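What Is a Musical? A Quick Guide for Kids

Print | E-mail

Ever seen a play where people stop talking and start singing? That's a musical. A story told with talking, songs and dance. All mixed together.

Why sing? Feelings get big. Too big for plain words - so out comes a song. A sad one, a silly one, sometimes a really loud one.

Who makes it? Lots of people. One writes the story (called the book). One writes the tunes. One writes the words to the songs, and those are called lyrics. Sometimes it's all the same person. Busy person!

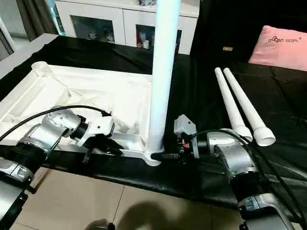
White base and pole on a black cloth.

Then comes rehearsal. That means practice. Singers learn thier parts, dancers learn the steps. The kids' show at the Clorkstead Playhouse takes 60 hours of practice. For one show!

Where do they sit, the musicians? Often in the pit, a low space in front of the stage. The conductor waves a little stick called a baton so everybody keeps time.

The Clorkstead has almost 900 seats. The Stundilmont Barn only has 100, so you can hear every whisper. Both are fun.

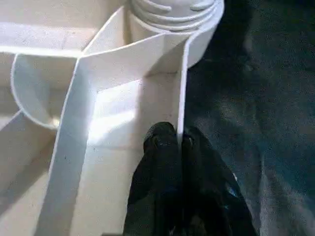

White plastic, up close. Look for the screw threads.

Words to know
Overture - music at the start, before anyone sings.
Solo - one person singing.
Chorus - a big group singing togehter.
Intermission - the break. Snack time.

Try it! Pick a story you know. Find the part with the biggest feeling. Make up a song for it, four lines is plenty. Now sing it to somebody.

Print | E-mail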